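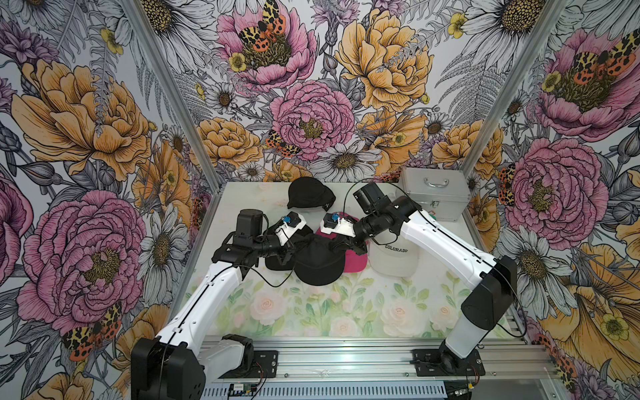 The demonstration was scheduled for two in the afternoon, and at six minutes to two Agnes Semple was still reading the checklist aloud.

"Emergency stop."

"Tested," said Effie Lennox.

"Joint limits."

"Loaded."

"Visitor line."

Effie looked at the yellow tape on the floor. One corner had lifted. She pressed it flat with her shoe.

The visitors from Nisbet came in on the hour. There were three of them, led by Latifa Naciri, who had approved the budget in July and had not been in the building before. She shook hands, stood behind the tape and took out a pen.

Agnes explained the task. The caps were to be stacked, brim over brim, and the case at the back was to be left alone. Both arms would work at once. The control software, Willix, would decide which arm took which cap.

"What if they want the same one?" Latifa asked.

"One yields."

"Which?"

"The one with the longer path."

Effie started the run. The left arm took a black cap and set it down. The right arm took the pink one, carried it to the same spot and stopped short. It waited. The left arm withdrew, and the right arm lowered the pink cap onto the black one, a little crooked.

Latifa wrote something down. Agnes tried to read it upside down and could not.

"It waited," Latifa said.

"Yes."

"For how long can it wait?"

Agnes checked the configuration file, although she had written it herself. The field for the timeout was blank.

"Indefinitely," she said.

Latifa wrote that down too - a longer note this time - and asked to see it again.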